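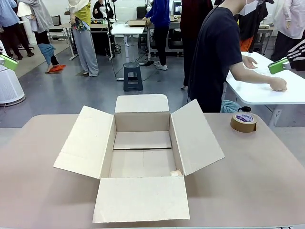
Catálogo Stonar · pág. 112

Caja de cartón ondulado Belomico, cuatro solapas

Ref. 949. Caja de solapas para envío y almacenaje. Se suministra plegada, en paquetes atados. Color exterior marrón natural, sin impresión.

Montaje
Desplegar el cuerpo hasta que las esquinas queden a escuadra. Cerrar primero las solapas cortas del fondo y después las largas — las dos largas deben encontrarse en el centro sin solaparse. Aplicar una tira de cinta sobre la junta, prolongándola 4 cm por cada costado.

Cierre superior
Cinta de embalar de polipropileno o de papel engomado. Para cargas pesadas, cierre en H: una tira central y 2 transversales sobre los cantos.
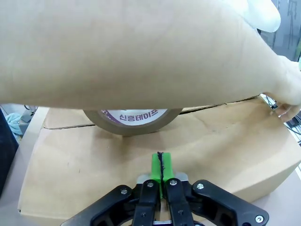
Szulc

Almacenaje
Conservar en horizontal, sobre palé, en local seco y sin luz solar directa. La humedad reduce la resistencia a la compresión — no apilar cajas que hayan estado mojadas, aunque parezcan secas.

Pedidos
Venta por paquetes completos. Los formatos a medida se fabrican en la planta de Birkbridge y requieren muestra aprobada. La cinta y el dispensador se piden por separado.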